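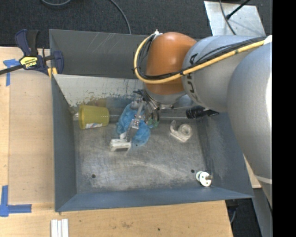 Volume 19, No. 6 | Page 3

Visit to the Fudura Handling Laboratory

On June 2, 2020, members of the Drotau Automation Society were received at the Fudura Handling Laboratory. The delegation was led by Carla Haddadin and welcomed by Marthinus Mabuza, head of the laboratory.

The main demonstration concerned the picking of mixed household and packaging items from a metal bin. A KUKA arm fitted with a slender jointed gripper was used. Items in the bin included a translucent yellow cup, a roll of tape or strap and a crumpled blue item of thin translucent material. Mr. Mabuza noted that soft and see-through objects remain the hardest for the planning software, which was written in-house under the name Zando.

Igor Walczak then presented the laboratory's records. The item library holds 799 objects, and 241 of them were added in May. Members asked about changeover times and the wear on gripper fingers. Written answers will be sent to the Society's office.

The Society thanks Precious Modise for arranging the program. Members wishing to join the next visit, to the Pillay packing plant, should apply to the office in writing.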